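Equipment Purchase Scheme: Frequently Asked Questions
Last revised 2 January 2025

Who may apply?
Any department planning to buy or replace hand-held grippers, tables, rails or related items through the Trutden framework. Applications for the spring round close at the end of April.

What does a standard station include?
One table fixed to its platform, a pair of hand-held grippers with marker plates and cables, and a small stock of everyday items for handling tasks. Computers are budgeted separately.
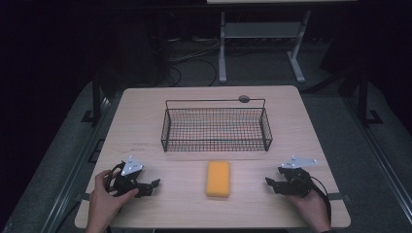
Gallegos asked whether the two grippers could be ordered in different years in order to spread the cost. They may not. A pair is treated as one item and must appear on one order.

What are the current prices?
The Zomoro pair is listed at £1,339 and the Clirkari pair at £1,246. Both prices exclude VAT and delivery. A replacement table top is £304, fitted.

Should we budget for wear?
Yes. Fingers are classed as consumables and table tops as minor works - the two must not be combined under one heading. We advise setting aside £200 per station each year for fingers and fixings. Light scuffing of a finger is not in itself grounds for replacement.
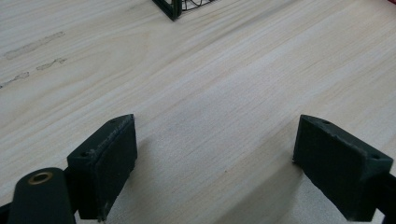

Marks on the wood are likewise accepted as normal use, and a new top will be funded only where the surface is no longer level or the edge has split.

Can we buy second-hand?
Only with written approval, and only where the seller can supply the full service record.

How long does delivery take?
Delivery dates are confirmed by the supplier once the order has been accepted. Please do not book fitting work before then.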